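The last page of the paper

Dorota Jakubowski begins her working day with the dead. By the time the rest of the newsroom arrives at the Utmont Courier, she has already read the messages that families sent during the night, and she has answered most of them. Her page is printed at the back, behind the hockey and the used trucks. Everyone I met in Utmont told me they read it first.

I came to this town to understand why a small paper still pays a person to write obituaries. In the larger cities the family fills in a form, chooses a photograph and pays by the line. At the Courier the obituary is free, and Dorota telephones. She asks what the person cooked, who taught them to drive, which neighbour they did not speak to. She does not print all of the answers, but she wants to have them.

"If I have only the dates and the names of the grandchildren, I have a list," she told me. "I cannot write about a list."

She has done this work for 18 years. Before that she kept the books at Szewczyk, the funeral home on the main street, where she noticed that families often told their best stories while they were waiting for the invoice. She started to write them down on the backs of envelopes. The editor at that time, Teodor Kaczmarczyk, read one of them at his own uncle's funeral and offered her a desk.

Mr. Kaczmarczyk is retired now and lives beside the river. He remembers that the owners were not pleased with him. Obituaries were one of the few parts of the paper that earned good money, and he wanted to give them away. He made a bargain: the short notice with the time of the service would stay paid, and the story would be free. The bargain is still in force, although the owners have changed.

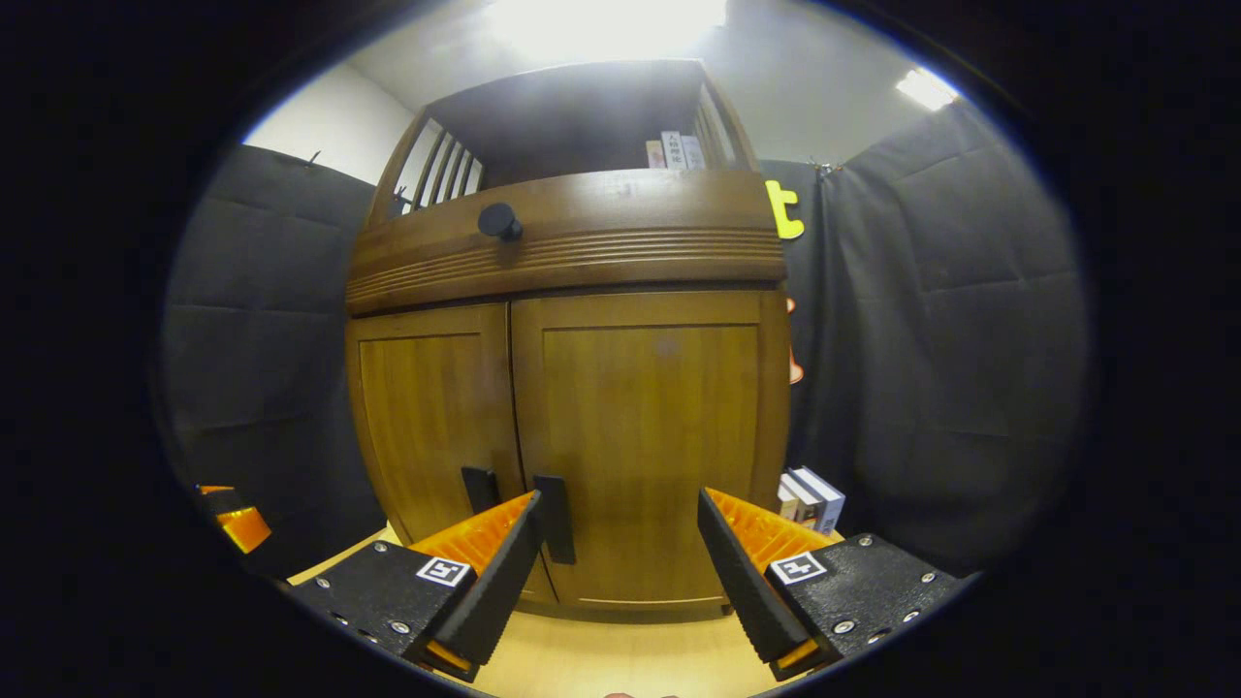 The most difficult calls are after a sudden death. For many years the paper wrote "died suddenly" or "died at home", and the readers understood, or believed they understood. In July a family asked for something different. Lucyna Urbańczyk had lost her brother to suicide and she wanted this word in the first paragraph.

Dorota did not agree immediately. She called Trinidad Aranda, a grief counsellor who drives between the towns of the valley, and they spoke for most of an evening. Ms. Aranda advised her to say the word one time, to leave out the method, to avoid any sentence that made the death look like an answer to something, and to put the number of the crisis line below. The rest should be about his life. He had repaired accordions and he was a terrible loser at cards, so this is what the people of Utmont read.

"I was afraid they would cross the street when they saw me," Ms. Urbańczyk said. "A few did. But the others came to my door, and some of them had a brother too, or a father. I had known them all my life and I had not known this."

Not all families want it. Aleksandra Kaczorowski, whose husband died the winter before, asked the paper to give no cause, and none was given. She thinks a widow has a right to a closed door. Dorota thinks so as well, and she has never tried to persuade anybody. The choice belongs to the family, and she asks only that what they print is true.

The page survives for now. The Courier sells 1,212 copies of each edition, and the publisher admits that he has looked at Rutik, a service that produces obituaries from an online form. He tested it with the details of his own mother, Isia. The result was correct in every fact, he said, and he would not have recognized her.

When I visited for the second time, Dorota was on the telephone with a farmer whose wife had died two days earlier. He spoke very little. She waited, with the pencil down, and then she asked him what was growing in the garden. It was late in the season, and he said leeks, mostly, and that he did not know what his wife had planned to do with so many. Dorota picked up the pencil.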